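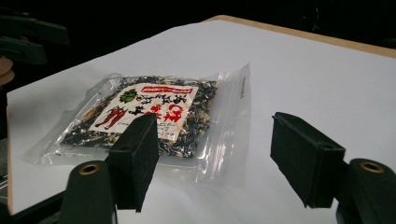
The after-school robotics club at Pundell has been trying to teach a machine to pack a pantry box. It started with tins, which were easy. Then Fiorella Mazza, who runs the club, told the students to try things that flop.

Bags are a problem. A resealable bag of dried food has a lumpy middle and loose plastic at the edges, and the arm has to learn which part is worth grabbing. The students teach it by doing the job themselves with hand-held grippers, two padded black jaws and a camera, over and over on a white tabletop. Each go is saved as one recording.

By the end of winter term they had 1368 recordings. Of those, 436 were thrown out, mostly for rushing.

"You want to just snatch it," says Agata Sala, who is in Year 11. "But if you close on the flap, the arm learns to close on the flap. So you slow down and go for the part with food in it."

The club calls its arm Nola. It was bought second-hand with a $2000 grant from Benavides, a local packaging firm, and the foam for the jaws came out of the same money. Students take turns at the table, usually in pairs - one works the grippers and the other resets the bag and keeps the log.

Nola can now put a tin in a box without help. Bags are still hit and miss. Mazza wants another 300 good recordings before the Penow schools challenge in August, where teams pack a mixed box against the clock.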